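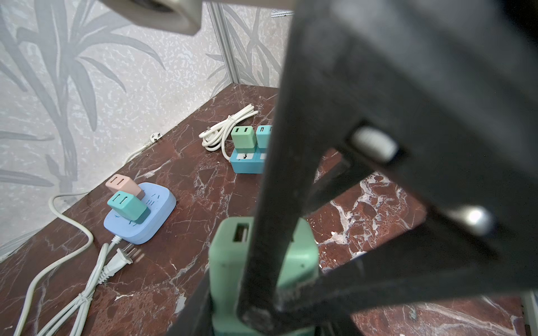
In defence of the pastel power strip

Published 8th February

Somewhere in the past few years the humble extension lead went to finishing school. For most of my life it came in white, or in the shade white turns after a decade behind a fridge, and its job was to be kicked. Now it comes in mint, peach and a blue you would paint a nursery. I have been sneering at this development since December and would like to stop, as it is tiring and I keep buying them.

The case against is easy to make. Electricity does not care what colour it comes out of. A kettle plugged into a pink socket takes as long to boil as one plugged into a beige socket, and I say this as a person who has stood and waited for both. The makers know this, so they sell us calm instead. Tuvwood, whose catalogue arrives at my house whether I want it or not, describes its plugs as "quiet company for the worktop". I have never felt lonely on account of a worktop.

And yet. Put something pale blue on a slab of dark red marble, all white veins and grandeur, and the eye goes straight to the blue. The marble has been trying for a few million years to impress us and is beaten by a thing for charging a toothbrush. I find that cheering.

There is also the matter of knowing which is which. In my old kitchen in Drallstead we had 2 identical white strips, one for the freezer and one for everything else, and I will leave you to work out which was switched off when we went to the coast. Had one of them been teal, I would still own a quantity of very good soup.
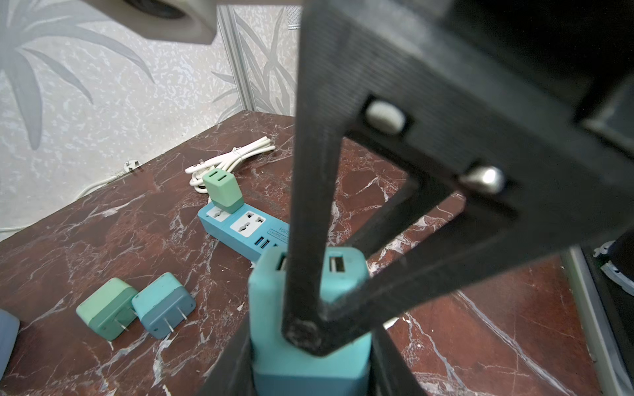 The trouble with turquoise

Where I part company with the colour people is over the idea that it counts as tidying. It doesn't. You can buy a turquoise charger with a pair of USB ports in the top, as smooth as a bar of soap, and it will look splendid by itself for as long as it takes you to plug something in. Then there is a cable. The cable is white. They are nearly all white, and I can't see why, when somebody has gone to the bother of matching the adapters to a bag of sugared almonds.

I did once see a lilac cable, in the Janthorpe branch of Cusi, for almost 20 pounds. I picked it up. I put it down. I went round by the lampshades and picked it up again, and that is as much as I'm prepared to say.

What a coloured strip does is make the rest of the mess look worse. A beige socket in a tangle of white flex is merely a Tuesday sort of sight, dull and forgivable. A pink one in the same tangle looks like a guest who dressed for the wrong party. You start coiling things. You buy ties. You begin to have views on whether the flex should run along the back of the wall or down the side, and you air them at supper. 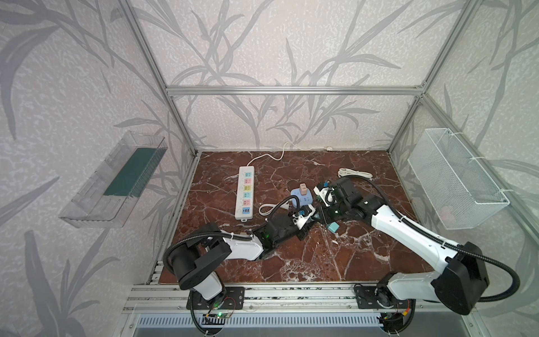
Colour on the sockets, white on the cords, and a basket on the wall with plenty of room in it.

The basket is the part I would defend to the last. Wire mesh, up off the table, fixed with cable ties: it is the only honest storage there is, because you can see what you have failed to put in it. Drawers let you lie to yourself. I have a drawer at home that must hold every adapter I have owned since I was a student, and I haven't opened it fully since we moved, partly from dread and partly because something in there has wedged itself upright.

So buy the mint one, if you like it. Buy the peach. Just don't let a catalogue tell you that you have organised anything. Coil the spare flex, hang up a basket, and write "freezer" on the freezer plug in large letters, whatever colour it is.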